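Handover wording affects how well ward staff recall patient details, study finds

October 21, 2022

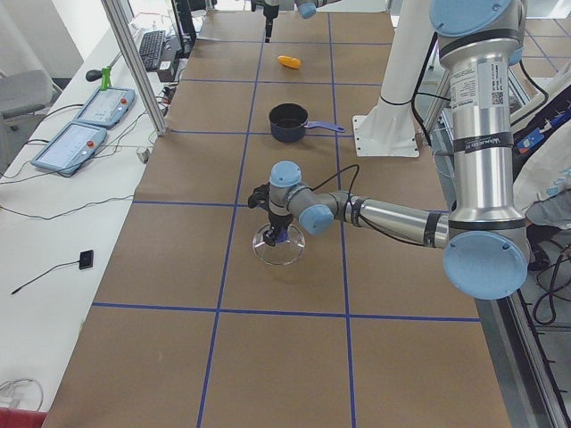 A saucepan and a glass bowl on a paper-covered table marked out in blue tape.

Nurses and junior doctors remember more of a patient handover when the person giving it keeps to plain words and a fixed order, according to a study carried out at two hospitals in Prutden and Drorlow.

Researchers at the Trirnov Institute recorded 2,149 spoken handovers at the change of shift. The staff receiving them were asked to write down what they had been told 29 minutes later, without using their notes. Their answers were then scored against a transcript.

Recall was highest where the speaker gave the patient's name, the main problem, current treatment and outstanding tasks in that order. It fell when abbreviations were used, including ones that both members of staff said they knew. Outstanding tasks were the item most often left out of the written answers, and blood results the item most often written down wrongly.

The length of the handover had little effect on its own. Short handovers given in no particular order scored worse than longer ones that followed the set pattern. Interruptions lowered the scores in both groups – a ringing telephone did as much harm as a question from a colleague.

The study also looked at informal remarks about patients, such as comments on mood, family visits or sleep. Many guidelines advise leaving these out. The authors found that staff who heard one such remark were slightly more likely to match the right treatment to the right patient. Two or more remarks gave no further benefit.

A second stage of the work took place in August, when 89 staff at the Drorlow hospital were given a printed card showing the recommended order. They were compared with nearly 200 colleagues in Prutden who carried on as before. Scores rose in the Drorlow group during the first week and then levelled off. Staff on night shifts improved less than those on days.

The authors say the results should be read with some caution. Everyone taking part knew that the handovers were being recorded, and this may have made speakers more careful than usual. Written recall is also an indirect measure – the study did not record whether patients' care changed, and it was not large enough to detect a difference in errors.

A longer trial is planned at a third hospital, in Laur, where handovers take place at the bedside. It will compare the printed card with a short training session and will follow staff for six months.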